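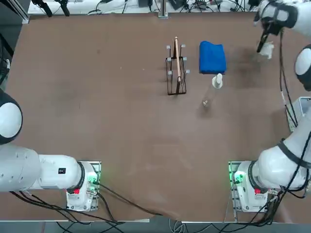
Rosalinda Macapagal says a wire rack like that belongs in a cupboard and will only collect dust if it stays out. She may be right about the dust. I'm keeping it out anyway. Thread on clearing one table, for the people who asked.

1/ The table is the brown one. It took me most of Sunday, December 26, 2021 to get everything off it and decide what goes back. I'd let it go since the start of the month: gift wrap, mail, two lamps, a box of Brorkholm shelf pins I never opened.

2/ Rule I used: everything comes off, and a thing goes back only if I used it in the last 60 days. The lamps went to the hall. The shelf pins went in the drawer with the other shelf pins.

3/ The rack stayed. Black wire, rectangular, small gray caps on the posts. I've had racks with bare wire ends and they catch on sleeves. If you're buying one, look at the ends of the posts first.

4/ It's holding one long pale wooden stick at the moment. Long thin things are the worst items on any table. Lay them flat and they roll, or they end up under the mail. Upright in a rack they lean a bit, but you can find them.

5/ Surface: reddish-brown board, smooth, a few scuffs. There's a darker patch toward the far right that I haven't dealt with. I tried Plovville wood soap on the same kind of mark on a bookcase last winter and it lightened the mark and also the wood next to it. So I'm in no hurry.

6/ Mark Anthony Saludo asked if I'd sand it. No. Sanding one patch means sanding the whole top, and then I'd have to refinish it. I'd sooner live with a smudge.

7/ Crumbs and specks. I wipe with a barely damp cloth, then a dry one, and there are always a few specks left. Check from a low angle with a light on and you'll see what you missed. Then do it again the next day.

8/ Tissue is my other problem. I put one down for a second and it stays for a week. I bought a small lidded bin from Fluvedport, 20 dollars, too much for a bin. It goes on the floor and not on the table, or it becomes one more thing on the table.

9/ Someone asked about a second rack for papers. I had one. It filled up in four days and I stopped seeing what was in it. Papers go in a folder now, and the folder goes on the shelf.

10/ Still to do: the dark patch, the hall lamps, and the drawer with all the shelf pins. I'll post the drawer when it's done.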